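Ollville Community Help Desk
Meeting Rooms and Shared Facilities

Removing old marker from the whiteboards in the Mudness Street hall

Posted by Eugeniusz Jabłońska

Our tenants' association has use of the second-floor meeting room at the Mudness Street hall from October onward. The whiteboards there no longer wipe clean. Writing left up for more than a day leaves a gray shadow, and in several places the previous group's notes can still be read under our own. The room agreement states that users must return all boards "in clear condition" and that a charge of $70 may apply if they do not. I would like to know which cleaning products are permitted, and whether the association can be held responsible for marks that were present before our first booking.

Posted by Ondumari Rooms Office

Thank you for your inquiry. The charge is set out in section 2 of the room agreement and applies only to marks made during the user's own booking. Users who find a board in poor condition should enter it in the room log before the meeting begins. Entries made afterward are reviewed case by case.

The following method is approved for all boards in the building.

Wipe the surface with a dry felt eraser first. Apply a small amount of rubbing alcohol to a soft cloth and work from the top of the board downward. Leave the alcohol in place for 20 seconds on older marks, then wipe with a clean part of the cloth. Finish with plain water and dry the board fully before writing on it again.

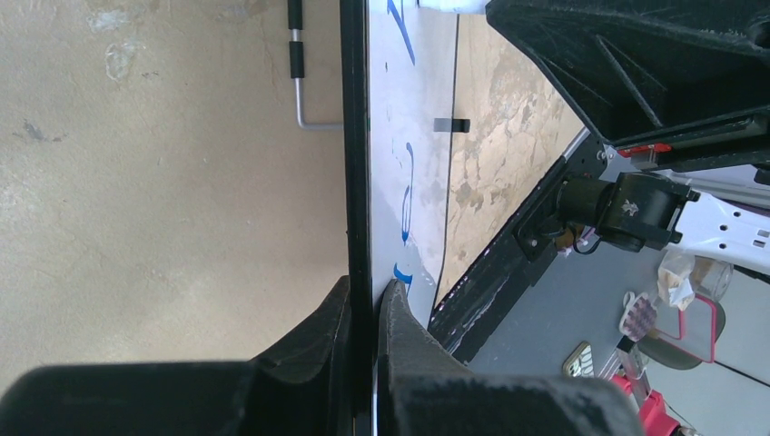
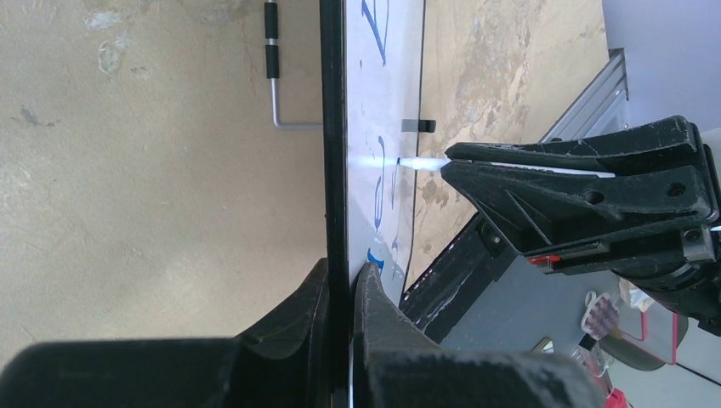

Blue marker on a white board with a black edge.

Scouring pads, bathroom cleaners and furniture polish are not permitted. Pads scratch the coating, and ink then settles into the scratches. Polish leaves a film that causes new ink to bead. Permanent marker may be treated by tracing over it with a fresh dry-erase marker and wiping both away together - this may need to be repeated.

A board that still shows shadows after two cleanings should be reported to this office on form 261. Resurfacing is paid for from the building budget and is not billed to user groups.

Posted by Elias Twal

The reply above is correct, but it leaves out the supply cupboard. Cloths and alcohol are kept beside the Kettle Room on the first floor, and the key is held at the front desk until 8 p.m. Groups that meet in the evening should collect what they need before the meeting starts. I would also advise taking a dated photograph of each board on arrival. Our chess group was charged once for a board we had not used, and the charge was withdrawn only after we produced one.

Posted by kettle_room_user

We use hand sanitizer. It works well enough on most colors, although red is slow to come off. I do not know if it is approved.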